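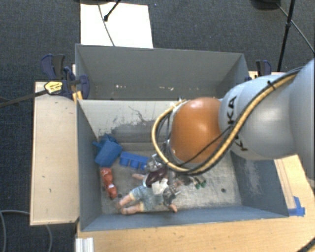 Slide 1: toys in the gray bin, blue mallet in the far corner

OK, hi everybody, give people a second to find a seat. I'm Ilona, I look after toy sorting at the Clusby toy library, and yes, I have talked about bins for a whole evening before!

Start with the mallet. Chunky head, easy to grab, kids go straight for it. Then point out the doll and the red toy in with it. Ask the room: would you keep these together? (Wait. Somebody always says dolls get their own box.)

My answer is mixed bins, open top, every time. We have 600 toys on the shelves at Clusby and when I started they were all sorted by type, so the doll box got emptied and the hammer box just sat there. Danjuma Onyeka talked me into mixing them up in December and I grumbled the whole way through it.

Say something about worn bins. Look at the scratches on that far wall. I don't throw a bin out for scratches, I run my hand along the inside and if nothing catches, it stays.

Toys pushed to one side: good spot to mention tipping the bin out at the end of the day and checking the bottom for small parts. Takes me 17 minutes for the front room, less if Danjuma's in.

Next slide is the Okeke shelves. Don't rush that one, and leave time for the label question. Water break after.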